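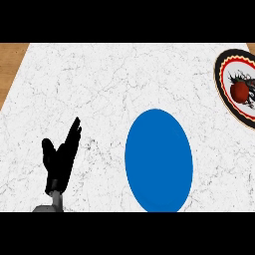
Step 4: Set up the table and plates in the simulator

By now the arm should load without errors and the gripper should open and close from the keyboard. Next it needs a table to work over. We test everything in simulation before running it on the real arm in the shop, and the plate task is the one we use first.

Open the scene file and add the marble tabletop. Then place two plates: the plain blue one near the arm, and the patterned one with the black rim farther back and to the right. The red fruit goes on the patterned plate. Leave the blue plate empty, as that is the target.

Start with the gripper to the left of the blue plate, fingers open and clear of the table. If a finger is touching the marble when the physics starts, the arm will jump. Raise the start pose a little and reload.

Step 5: Check the camera view

Run the viewer with the wrist of the arm at its start pose. Both plates need to show, though the patterned one can run past the right side and the blue one past the bottom. The fruit has to be completely inside the view. The black bands at top and bottom are padding to make the image square – leave them on, or the saved settings from Step 2 won't match.

Step 6: Do a slow first run

Set the speed to the lowest value and run the pick script. Watch the fingers as they come down over the fruit. If they close too early, lower the grasp height by 2 mm and try again. Jairo Condori's version of the script has a pause before the fingers close, and I'd use that one until you trust your numbers.

Save the log after each run. Ours is set to stop at 1,000 steps, and a run that gets that far without a grasp usually means the fruit position in the scene file is off.

Step 7: Copy the settings to the real arm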